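Search this notebook
Search
Enter keyword

Longevity Records Desk, Working Notebook
Entry: January, 8 a.m.
Kept by: Sofia Paiva

Subject: Age validation, Pisine file (female claimant, stated age 110)

The Pisine file was reopened this morning following receipt of the parish extract. The extract gives a baptism entry in the same month as the birth stated by the family. The given name matches. The surname is spelled with one letter different from the civil register, a variation already noted in two other entries on the same page and therefore not treated as a conflict.

The standing requirement is one document from the first 10 years of life, one from the middle period, and one recent identity document. Status is as follows.

Early life: baptism extract, received. School roll, requested from the Koltar archive, not yet received.
Middle period: marriage record, received. Age at marriage agrees with the baptism entry.
Recent: national identity card, copy on file. The copy is faint at the lower edge and a second scan has been requested.

One question remains open. An older sister with the same first given name died in infancy, and the interval between the two births is under two years. The possibility that the sister's record was later used for the claimant must be ruled out before the file moves forward. The burial register has been located but is held at Druvalwood and may be consulted on site only. A reading appointment has been requested. Colleagues are asked not to confirm the age to the press in the meantime, including by telephone.

The family reports that the claimant rises early, takes coffee with milk and still plays cards with her granddaughter. These remarks were entered under Personal Notes and carry no weight in the validation.

Plattner file: no change. The census page was read again by a second reader, who arrived at the same birth year. Some 30 pages of family letters remain to be indexed. Five have been dated so far, all by postmark.
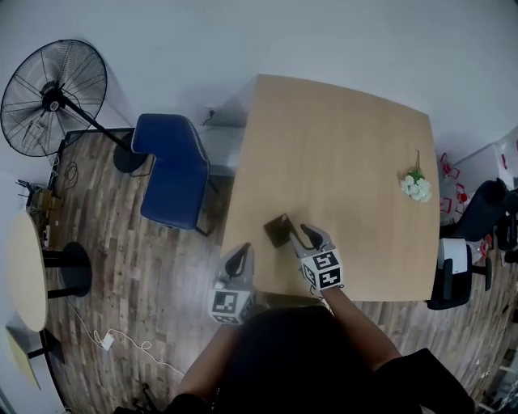
Table with two hand-held grippers, from overhead.

Actions carried forward:

Write again to Koltar regarding the school roll, quoting the earlier request.
Obtain the second scan of the identity card.
Prepare the name table for the Pisine siblings, with all spellings as found and no corrections.
Return the Plattner census copy to the gray cabinet, second drawer.

Next review of both files when the Druvalwood reading is complete.

S.P.

2 comments | 5 shares
Contact the Records Desk | Copyright Longevity Records Desk | Back to top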